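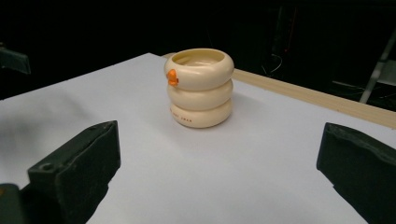
Table tips for the gripper club

Our school robotics club meets after lessons in September and carries on until the spring competition. The task this year is tidying a bathroom shelf, so most practice is picking up small household things with hand-held grippers and putting them where they belong. These tips come from last year's group and from Abbas Heydari, who runs the Clornell club and lent us his notes.

Cover the table
Plain white paper is best. A wood grain or a patterned cloth makes it hard to judge where the edge of a thing is when you play the recording back. Pull the paper flat, tape it underneath and change it when it gets marked. Lining paper from a decorating shop is cheap and a 60 cm width does most school tables.

Pick cups with a shape to them
A straight glass is dull practice and it breaks. A cup with rounded rings gives the fingers a groove to close on, and anything sticking out at the side teaches you to look before you go in. Turn the cup a little between goes so you don't learn just one approach.
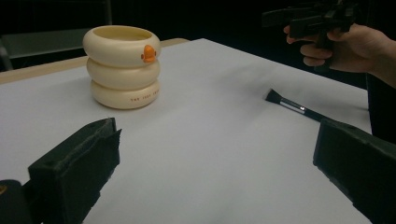
Duck cup and make-up brush on the paper, with a second gripper coming in from the right.

Brushes
Lay the brush at a slant to start with. Take it by the handle and keep off the bristles. Once you can lift it cleanly, try standing it in the cup, bristles up. This is the hardest part of the shelf task and worth 6 points, so leave time for it.

Two people at one table
Agree who moves first. The second person holds their gripper up and clear until the first has let go. We set a kitchen timer to 60 seconds a turn – longer than that and arms get tired.

Looking after the fingers
Wipe them with a damp cloth and let them dry before they go back in the box. Soap leaves a film and things slide. Check the screws before each session. The Willems sheet has the sizes, and spares are in the Elteo tin on the bottom shelf.

Lights
One lamp from above is enough. Move it if your own arm throws a shadow over the thing you are reaching for.

Keeping a record
Write down every try, dropped ones too. Last year's team logged 46 in one afternoon and found most of the drops came from closing too early. The blank log sheets are in the Ivisia folder – please put the finished ones at the back.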